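Small Repairs, Big Pile: The Saturday Mending Table

If you walked past the back room at Rafferty Hall in May, you will have heard us before you saw us! The mending table has had its best month yet, and I want to tell everyone about the black knits.

We put out a call for dark, stretchy, ribbed things that people had given up on, expecting a few sweaters. What arrived filled the long table and both window sills. Bags, hats, jackets, a pair of leg warmers that had clearly seen some dancing - all of it black, and all of it far too good for the rag bin.

Black knit is a joy to work on once you get the light right. Pull the lamp down low, hold the piece up by the top so it hangs straight, and the ribs show you where everything ought to sit. A crooked seam gives itself away in seconds. Then turn it inside out and do the same again before you thread a needle.
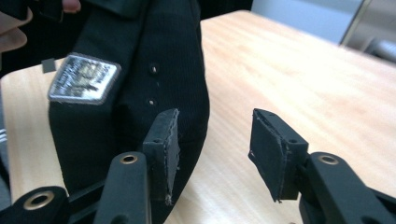 Ribbed black knit with a sewn-on patch and two small metal eyelets.

Eyelets were the big topic this month. Khải Bùi brought his setting pliers and a tin of spares, and by lunchtime he had a line of people waiting to try them. His advice is to put a scrap of firm cotton behind the knit before you punch, so the metal has something to grip besides loops. I tried it on my old Clinditz hat bag and I'm completely converted.

Patches came a close second. Please don't unpick one just to straighten it! Plenty of makers set them at a slant on purpose, and the needle holes stay visible in ribbing for a long time. If the edge is lifting, a few tiny stitches in matching thread will hold it - silver-gray thread is in the Hosivetti drawer, next to the bobbins.

The tally board by the door now stands at 1,000 pieces mended since we started, 69 of them this month. I had to sit down when I saw it.

We're back on Saturday at 10 in the morning, with room for 20 at the table. Bring anything with a thick or padded seam, as we'll be trying out the heavy needles. Tea is on, and the good scissors have been sharpened.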